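Storing Small Jewelry Without Tangles
Final project report, Design and Materials, second term
Amrit Fortin

1. Background

The starting point for this project was a complaint from my aunt, who sells secondhand jewelry at the Grusgate market. She keeps her stock in a biscuit tin between market days and spends the first part of every morning pulling chains apart. She asked if I could find or make something better. I agreed to do it as my term project, with the condition that it had to cost less than a new box from a shop and had to fit in the bag she already uses.

The project ran from January to the end of term. I looked at how jewelry boxes are divided up, tested three ways of storing fine chains, and built one insert from card, foam and fabric.

2. What gets stored

I sorted my aunt's stock by type before measuring anything. There were 351 pieces on the day I did it. Rings were the largest group, then earrings, then chains, then bracelets and loose pendants. Watches were left out because she keeps those separately.

Rings gave very little trouble. They can be scratched but they do not tangle. Earrings lose their partners. Chains are the real problem, and the thinner they are the worse it gets. A heavy curb chain can be dropped in a pile and lifted out again. A thin cable chain will knot around itself just from being carried.

3. How existing boxes are laid out

I borrowed boxes from family and looked at others in the Halim department store. Most of them follow the same plan, with a tray in the bottom and some kind of padding inside the lid. The differences are in how much of the tray is given to each type of piece. 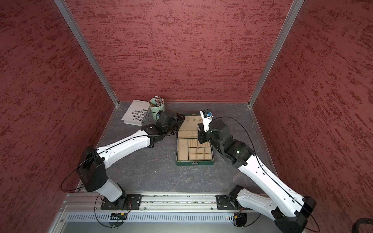 Chains need length more than they need depth. A thin chain laid out straight, or folded once, will stay the way it was put. The same chain dropped into a small square cell ends up as a ball. For this reason the long compartment on the left of the green box is the part I copied most closely, and I would put a fine silver chain there before anywhere else in the tray. The grid of small squares is better kept for earrings and loose pendants. The ring rolls run across the upper part of the tray, and I kept them in that position in my own layout as well.

Lids were a second point. A padded lid holds pieces down when the box is shut, but only if the padding comes close to the tray. In one of the borrowed boxes the gap was so deep that everything moved when I tipped it. I added a layer of foam to the lid of mine and it made a clear difference.

4. Tests

I used 14 chains, all thin, and stored them three ways. The first was loose in a square cell. The second was laid flat in a long compartment. The third was laid flat with a strip of felt between each chain and the next. Each time I closed the box, carried it in a backpack to school and home again, and then opened it and noted which chains had caught on another.

Loose storage was the worst, as expected. Every chain was caught on at least one other and two had to be worked apart with a pin. Flat storage was much better, although chains with open spring rings still hooked onto their neighbors. With the felt strips there were no tangles at all on the first trip and one on the second, where a clasp had been left open.

I then repeated the felt test with all the clasps fastened and had no tangles.

5. The insert

The insert is made of gray board with foam glued on top and cotton over the foam. I bought the foam from Miden and the fabric was left over from a curtain. It has two long compartments, four ring rolls and a block of small squares. I made the ring rolls by rolling foam around a dowel, pulling the dowel out and covering the roll in cotton.

The first version was too tight. I had forgotten to allow for the thickness of the cotton, which is folded over each divider twice, and rings with large stones would not go in. I recut the dividers and glued them again. I used Tato craft glue, which took overnight to hold on the foam.

6. Results and what I would change

My aunt used the insert for four market days. She said setting up was quicker and that she did not have to untangle anything except one anklet she had put in with the earrings. She asked for a third long compartment and fewer squares.

The cotton marks easily and should have been a darker color. The felt strips are also easy to lose, and I would sew them in along one side next time so that they turn like pages. The corners of the board have started to go soft where she lifts the insert out, so the next one will have a ribbon tab at each end.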